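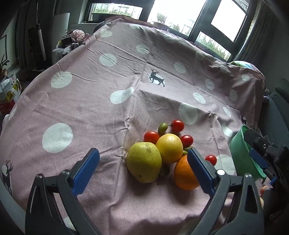 Grilatico hand gripper, second version

The Grilatico is the hand-held gripper we build and use at the Dodescombe robotics club. You hold it, squeeze the handle, and the two fingers close on whatever is between them. A small camera looks down past the fingers and records what they do, and the recordings go to the learning group, who use them to teach the club arm to do the same job. We now have enough parts to offer it as a kit to other school and community clubs, which we're very happy about!

What it's like to use

Members get the hang of it in a few minutes. The fingers are dark, with blue ribbed pads at the tips, and the ribs do most of the work. The first version had smooth pads and anything round shot out sideways as soon as you squeezed. With the ribs you can take hold of a lemon or an orange without crushing it, and small things like cherry tomatoes are a proper test of a light touch (great fun to watch, too).

Our standard exercise is the fruit table. Lay out mixed fruit on a cloth with a bowl to one side, and move it into the bowl a piece at a time. A patterned cloth is better than a plain one - the learning group wants busy backgrounds, and ours has deer and polka dots all over it. Use daylight if you can, from a window behind or beside the table. Two people can work with a gripper each, one on either side, which is how most of us like doing it.

Weight and battery

Weight with camera: 316 g
Recording time on one charge: 70 minutes
Charging: USB-C, cable in the box
Handle: fits either hand, with a spacer for smaller ones

The 70 minutes is with the camera running the whole time. It goes a bit further if you stop between goes, and we'd say stop anyway, as your thumb will want the rest.

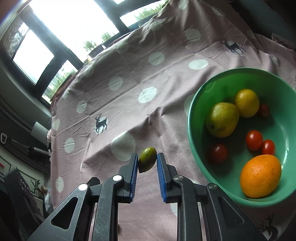

Round things want holding across the middle. Go in with the fingers open, come down slowly, and close only when both pads are level with the widest part. Ayanda Molefe wrote the practice sheet that comes with the kit, and it starts with limes and works up to pears, which are awkward because they roll and the narrow end slips.

By the end of July the club had 1013 recordings from the fruit table. Of those, 287 were made by members who had joined that term, and the learning group used them alongside everyone else's.

In the kit

Both fingers with pads fitted, and one spare pair of pads
Handle, trigger and return spring
Pivot screws, plus a few extra (they roll under things)
Camera mount and cable
Practice sheet and build notes

The camera isn't included. The mount takes the Dollura clip plate, so any small camera that fits the plate will do.

Building and looking after it

Allow an evening. Put the pivot screws in finger-tight, work the trigger a few times, then tighten them until the play has just gone. If a finger sticks, slacken its upper screw by a quarter turn. Wipe the pads with a damp cloth after fruit - tomato juice gets into the ribs and dries hard.

Borrowing one

Clubs nearby can borrow a built pair for half a term. Ask Araba Antwi at the Potgieter workshop, where the spare pads are kept as well.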